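Ticket: Member list export drops regional groups
Opened by: Aileen Talavera, campaigns office
Assigned to: Mirjana Golob
Opened: April 3, 2021
Priority: High
Status: Closed

Description

I need the full supporter list for the Ustomine river petition mailing. The export from Trokska finishes without an error but the file has 1,385 rows, and the dashboard shows more than that for the same filter. The Saltov group is missing completely. The national groups look fine. I tried it in two browsers.

Attachments (2)
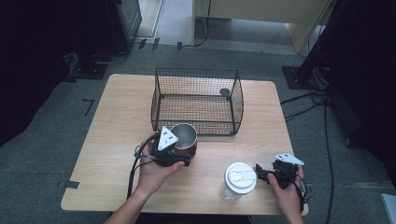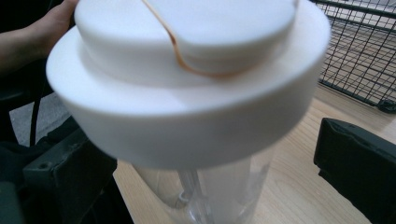
Steps to reproduce

1. Log in with a campaigns account.
2. Go to Supporters, then Lists, then Ustomine petition.
3. Set the filter to "All member groups."
4. Click Export and pick CSV.
5. Open the file and sort by group name. Saltov should come after the river basin network but it isn't there.

Expected: every supporter who signed and agreed to email.
Got: only the supporters from groups that joined before December.

Log

Mirjana Golob
I ran the same export with an admin account and Saltov is in the file. So the records exist and the signatures are attached to the right petition. The problem is on the permissions side. Please don't send the mailing from the short file.

Aileen Talavera
OK, the mailing is on hold. Could you check the Jayawardena solidarity list too? It uses the same filter and we sent from it last month.

Mirjana Golob
Checked. Jayawardena has the same gap. Groups admitted at the December assembly were added to the federation table but not to the "campaigns read" role. The dashboard counter ignores roles, so it shows the full number. The export respects roles and leaves those rows out with no warning.

Tried first: cleared the list cache and ran the export again. No change.
Tried second: removed the campaigns account from the role and added it back. No change.
Tried third: added Saltov to the role by hand. Saltov shows up in the export. The other new groups are still missing, as expected.

Aileen Talavera
I can see Saltov now, thanks. My session logged me out in the middle of the second export. Is that related?

Mirjana Golob
No, that's the session limit. It is set to 90 minutes and the timer doesn't reset while an export is running. Log in again just before you start a long one.

I have added the rest of the December groups to the role. It takes up to 20 minutes for the change to reach the export server. Please wait, then run it again and compare the row count with the dashboard.

Aileen Talavera
Ran it again. The counts match on Ustomine and on Jayawardena. I spot-checked a few names from Saltov and their language setting came through correctly, so they will get the right version of the letter.

For the people we missed on the Jayawardena mailing, I will send a separate email to the new groups only. Please don't merge the lists.

Mirjana Golob
Lists left as they are. I added a line to the new member checklist: after a group is admitted, add it to "campaigns read" and run one test export. I also asked Trokska support whether the export page can show a notice when rows are held back by a role. Their reference is in the vendor folder.

Resolution

Missing role assignment for groups admitted in December. Role updated, exports confirmed by the requester. The notice on the export page is tracked as a separate request.

Closed by: Mirjana Golob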